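# Chapter 9: Packaging and Shelf Life

A packaged food stays fit to eat for as long as its container keeps out oxygen, moisture, light and microbes. The choice of container therefore sets the shelf life as much as the recipe does.

This chapter covers 3 groups of retail packs: rigid plastic, metal cans and flexible wrap. Section 9.1 defines permeability and gives the units used in the tables. Section 9.2 treats closures, where most leaks begin. Section 9.3 works through the Vuvar storage trial, in which 193 packs were held in a dark room and weighed every Monday.

Plastic passes small amounts of gas through its walls. Metal passes none, so loss from a can takes place at the seam. Wrap depends on its seal and on the thickness of each layer. A pack rated for a load of 550 newtons may still fail at a weak seal. 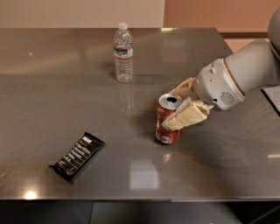
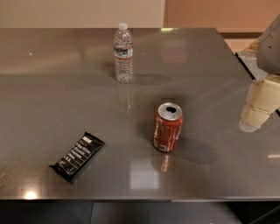 *Text: Brindier teaching group, Department of Food Science*

Bottled water, canned soda and wrapped snack bars are used in the worked problems. Readers should review the gas laws before starting Section 9.1. Symbols are listed at the end of the chapter.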